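The Towel Question

Every household has a towel it would be ashamed to show a guest and unable to throw away. Mine was a bath sheet of no fixed colour, bought for a flat I left long ago, and by January it had the absorbency of a crisp packet. I dried myself with it daily out of something like loyalty.

Then the airing cupboard door stopped shutting. I took everything out and laid it on the bed, and then on the floor, the bed having filled up. There were tea towels from towns I have no memory of visiting. There was a tablecloth large enough for a christening, and a bag of rags cut from shirts, kept in readiness for some enormous spillage.

I rang Pavithra Subramaniam, who runs household linen workshops in Holham and has the calm manner of a vet. She asked me how many people lived in my house. Two, I said. She asked how many bath towels we owned. Thirteen, I said, and listened to her write it down.

"You need four," she said. "Two on the rail, two in the wash. The rest is sentiment."

I argued for guests. She asked when we had last had any.

Her classes take place above the old Timmermans drapery, where the floor still has brass rulers set into it for measuring cloth. It was full on the morning I went. People had brought their linen in suitcases, in pillowcases and, in one case, in a pram. We were told to sort by what a thing does, and to leave what it looks like until afterwards. This is harder than it sounds. The man beside me spent a good ten minutes on one flannel.

Subramaniam has opinions about weave, and they are worth having. Terry is the fluffy looped stuff most of us grew up with, and she regards it as overrated: heavy, slow to dry and prone to smelling of pond. She is fond of waffle, whose raised grid gives it plenty of surface for its weight and lets it dry on a rail overnight in a cold bathroom. She is fonder still of the plain checked kitchen towel, which asks for nothing and can be boiled. Knitted cloths she tolerates for dusting. They stretch, they slump, and no one has ever folded one into a proper rectangle and had it stay there.

On fabric conditioner she is brief. It coats the fibres, and a coated towel pushes water about. She would sooner we used less powder and shook everything hard before hanging it up. I tried this at home and knocked a mug off the windowsill, but the towels were better for it.

Then there is the matter of where it all goes. I had come expecting baskets. Magazines love baskets (this one has run several pages on them), and I own three, each containing things I last saw when I put them there. Subramaniam prefers the clear plastic bin, no lid, the plainer the better. Tovia makes one and so does Pameck, and she says there is nothing to choose between them except the price. You can see what is in it and you can see when it's too full. You can also see, less happily, exactly how you left it.

Folding comes last, and she is more relaxed about it than I had feared. Bath towels in thirds, tea towels in half and half again, rags not at all. A rag, she says, has suffered enough.

I came home with a plan and carried it out over one long, dusty afternoon. The christening cloth went to my sister, who has not thanked me. The cupboard door shuts. I kept five bath towels, and I would be grateful if that went no further. 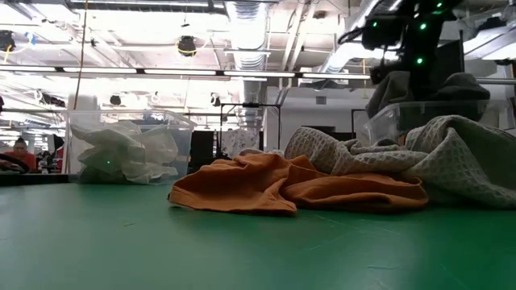
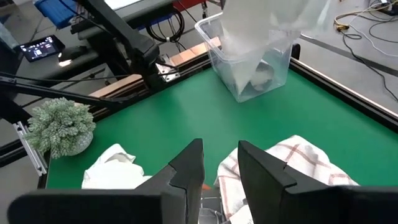 Before the folding: grey waffle and orange knit in the first picture, a red-checked kitchen towel in the second, and clear bins in both.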